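Algebra Tutors Wanted for the Prarkorley Evening Mathematics Program

4 min read

The Prothero Learning Center invites applications for part-time tutors in its evening mathematics program at the Prarkorley campus. The program serves adults who left high school without completing a full sequence in algebra and who now need it for college placement, licensing exams or a change of work. Enrollment has reached 137 students, and the Center is adding sections in both Algebra I and Algebra II beginning in August.

Tutors work with small groups for two hours each evening session. The course follows the Delumar workbook series, which all students receive at registration. Duties include reviewing assigned problems, leading short practice drills, marking weekly quizzes and keeping a brief written record of each student's progress. Tutors do not set final grades. They are expected to meet with the lead instructor once every two weeks and to attend a paid orientation before the term opens.

Applicants must have completed mathematics coursework through at least first-year calculus. A teaching license is welcome but not required. The Center gives particular weight to experience with adult learners, many of whom have not opened a math book in years and arrive with strong memories of doing poorly in the subject. Patience with fractions, negative numbers and long division is essential, as is the ability to explain one idea in several ways. Fluency in a second language should be noted on the application.

Appointments are for one term and may be renewed. Tutors receive a stipend of $500 per section each month, paid by direct deposit. No tutor will be assigned more than four sections. Preparation time is included in the stipend; travel is not reimbursed. All appointments are subject to a background check, the cost of which is paid by the Center.
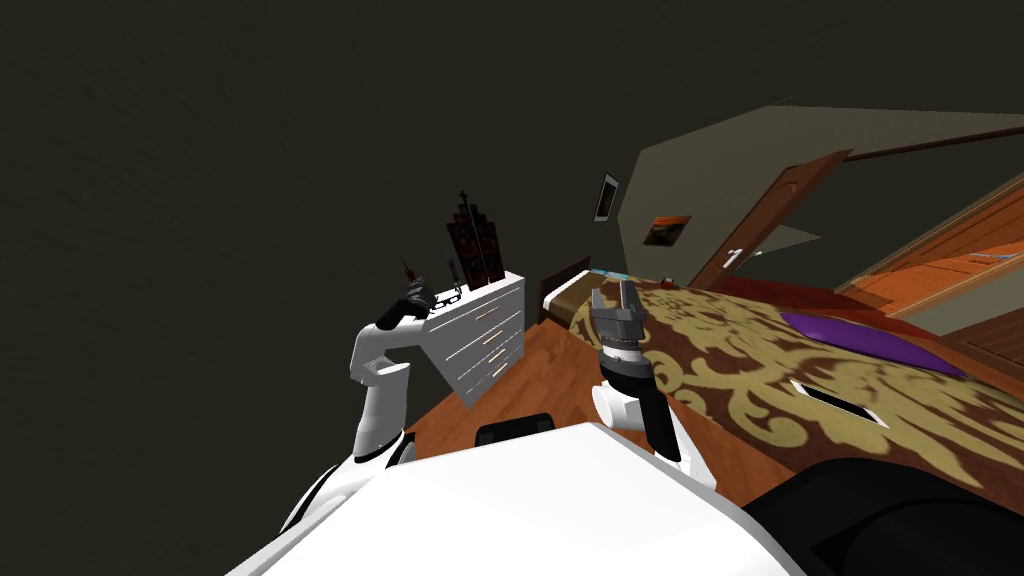 Geometry sections remain fully staffed, but the Center will accept letters of interest for a new applied unit on angles and coordinates, to be taught with the Ruvon lesson set. Students in this unit work with worked problems set in ordinary rooms. Candidates for the unit should be comfortable moving between a drawing and an equation — a short teaching sample on this point will be requested.

To apply, send a cover letter, a current résumé, unofficial transcripts and the names of two references to the Program Office, Prothero Learning Center, Prarkorley campus. Applications received by 4/14/20 will be given full consideration. Late applications will be kept on file for the following term.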